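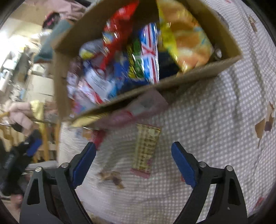
Corrugated fibreboard is a packaging material made from one or more sheets of fluted paper glued between flat sheets known as liners. In everyday speech it is usually called cardboard, although the paper industry keeps that word for several unrelated grades of heavy paper. It is the most common material for shipping boxes and is also used for display stands, pads and partitions.

Structure

The simplest form in general use is single wall board, with one fluted layer (the medium) and two liners. Single face board has only one liner and can be rolled, so it is used mainly as a wrap. Double wall board has two media and three liners, and is chosen for heavier goods or for loads that will be stacked for long periods.

Flutes are classed by height and by the number per metre, with letter names given in the order of their introduction and not by size. A flute is among the tallest and cushions well. B flute is lower and resists flat crushing. C flute falls between the two. E and F flutes are fine enough to take detailed printing and are often used for retail cartons.

Manufacture

Board is made on a corrugator, a continuous line in which the medium is softened with steam and pressed between geared rolls. Starch adhesive is applied to the flute tips and the first liner is bonded, after which the second liner is added at the double backer. The web is then dried over hot plates, slit, scored and cut to length.
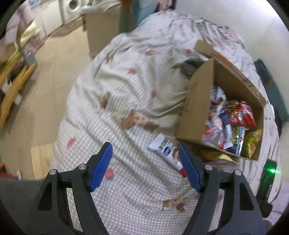 Flute direction has a large effect on strength. In most boxes the flutes run vertically in the side walls, at 90 degrees to the base, where they act as a row of small columns. Turning the flutes to the horizontal lowers the stacking strength of the finished box.

Box styles

The regular slotted container is cut from a single blank. All of its flaps are the same length, and the two outer flaps meet at the centre when closed. In a full overlap box the outer flaps cover one another completely, which adds stiffness to the top and base. Die-cut styles are used where a locking tab or an odd shape is needed.

Effects of moisture

Paper fibres take up water from the air, and board loses compression strength as its moisture content rises. Cold storage is a common cause of failure – condensation forms when cartons are moved into warmer air. Wax and polymer coatings slow the uptake of water, but some of them make the board harder to recycle.

See also

Box compression test
Kraft paper
Paperboard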